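Speaker notes -- "Coming Back to the Mat After a Long Break"
Marjatta Honkanen
Thursday, February 8, 2024
Winter instructors' evening, Niskanen Hall, downstairs room

Opening (take your time, let people sit down)

Good evening, everybody, and thank you for coming out in this weather. I know a few of you drove over from Westar straight after teaching the kids' class, and I can see at least one person still in gi pants under a winter coat, so bless you for that.

I was asked to speak on "student retention," and I said yes before I'd thought about what the words meant. What I'd like to talk about is smaller than that. I want to talk about the people who already left us and who are standing in the parking lot trying to decide whether to come back in. I was one of them. I did judo from the age of nine, stopped when my second child was born, and stayed away for four years. My belt hung on the back of a closet door the whole time, and I moved it twice to paint.

(Pause here. Ask for a show of hands: who has taken more than a year off? Wait for the slow ones.)

The first night back

I drove to the club at Rudum three times before I went in. The first time I told myself I was too early, and the second time I told myself I was too late. The third time somebody I used to train with knocked on my car window and said, "Are you coming or what?" and that was my grand return to the sport!

Then came the warm-up. I'd been warned about my lungs, and my lungs were fine. My ankles, on the other hand, had plainly forgotten everything, and so had my neck. I did two forward rolls and had to go and sit by the wall with my head between my knees while a very kind teenager brought me water and called me ma'am. 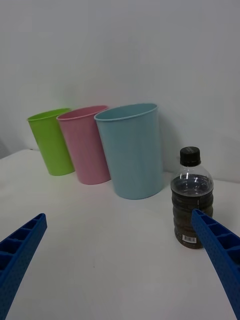 So when a returning student walks into your class, please go easy on the rolling. They remember what a good breakfall feels like, and they'll throw themselves into one at full speed out of pure habit. A brand new beginner is careful because everything is strange to them. The returner feels at home, and that's where the sprained shoulders come from. I start mine from sitting, then from a squat, then from standing, and I keep them there for the first two weeks even when they roll their eyes at me. (They do roll their eyes. Brown belts especially.)

What belt do they wear?

I get this question more than any other, so let's spend a minute on it. I've seen clubs ask people to put a white belt back on, and I've seen clubs insist they wear the rank they earned. My own view is that you ask them. Do it quietly, before class, off to the side. I wanted to wear mine and I was embarrassed by it, both at once, and what helped was my teacher saying, "It's yours, wear it, and stand wherever you like in the line." I stood at the bottom until spring.

Please don't make a speech about it in front of the class. I once watched a lovely man get a full round of applause for returning, and he turned so red I thought we'd need the first aid kit. He stayed, thank goodness, but he told me later it was a near thing.

(If running long, skip straight to the phone calls.)

Partners

Pair them with somebody steady. Your steadiest person may well be a green belt in her fifties who has never won a match and who has never dropped anyone badly either. Keep them away from the young men preparing for the Fatetti Open, at least in January, when those young men are impossible. I say that with love, having raised one.

Also, let them sit out. Say it once at the start: "Sit out any round you want, you don't need to ask." I tell the whole class, so that it isn't aimed at anyone, and I've noticed that my regulars with bad knees are grateful for it too. 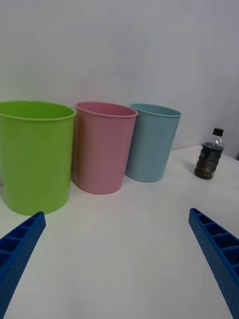
Green and pink buckets on a white table.

The phone calls

This is the part with numbers in it, so bear with me. Last winter I went through our old sign-in books at Rudum and wrote down everyone who had trained with us regularly and then stopped. I got to 200 names and quit counting, and of those I had a working phone number for 100. I called them, a few an evening, usually while the soup was on.

I didn't sell anything. I said who I was, I said we'd been thinking of them, and I told them what nights we train now. Some of them talked for an hour. One woman cried a little, and then so did I. And 49 of those people came in at least once -- I still can't quite believe that when I say it out loud.

What they told me, over and over, was that they'd assumed they had been gone too long. They thought we'd be annoyed with them, or that there would be some kind of test at the door. Several had kept their gi all that time.

If you try this, call. I sent letters first and got two replies, one of them from a person who had moved to another state. Texting might do better with the younger ones, and I'd love to hear from anyone who's tried it.

Questions

(Likely ones: insurance for lapsed members -- send them to the desk. Fees -- we give the first month free and I'll explain how. Competition age groups -- don't get drawn in, it will eat the whole half hour.)

Remind everyone the mats need to be stacked before we leave, and there's coffee upstairs.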